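Can a robot do your chores yet?
By Annunziata Cocco
March

Some machines already help at home. A washing machine washes clothes. A dishwasher washes plates. Each of them does one job, and a person still has to load it, switch it on and put everything away afterwards.

A robot that could do all the other jobs would be much harder to build. Think about tidying a bedroom. You have to know that a sock goes in the drawer and an apple core goes in the bin. You have to pick up a heavy book and a thin sheet of paper, and you can't hold them the same way. You do this without thinking because you have been practising since you were a baby.

Robots have to practise too. At a workshop in Ilbridge, a robot called Jido spent the winter learning to put cups on a shelf. It had 3,000 tries. In the first 300 it dropped most of them. By the end it put the cup in the right place 2,000 times in all, and missed 1,015 times if you count the 15 extra tries it was given on the last day. The cups were plastic.

Then the team swapped the cups for mugs with handles, and Jido had to start learning again. A child who can carry a cup can carry a mug. For a robot, a small change like that can be a whole new job.

Shops are a little easier. At the Vovgate warehouse, robots move boxes from one end of the building to the other. The boxes are all the same shape and the floor is flat. Putting loose fruit on a shelf is still done by people.

Bottles are a good test of robot hands. To take off a screw cap you need one hand to hold the bottle still and another to turn the cap. Hold too loosely and the bottle spins round. Squeeze too hard and a thin plastic bottle bends.
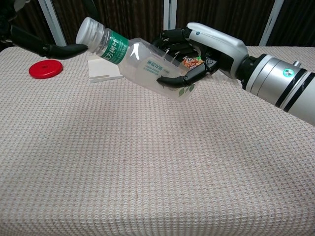

One robot hand grips an empty-looking tea bottle while a finger of the other reaches towards the white cap.

A robot can learn a job like this if the bottle is in a good place and there is plenty of time. It may get stuck if the bottle is a different size, or if somebody has left it under a cushion.

So can a robot do your chores? It can do parts of some of them, slowly, with a grown-up nearby. Leone, another robot at Ilbridge, can fold a small towel. It can't yet find the towel.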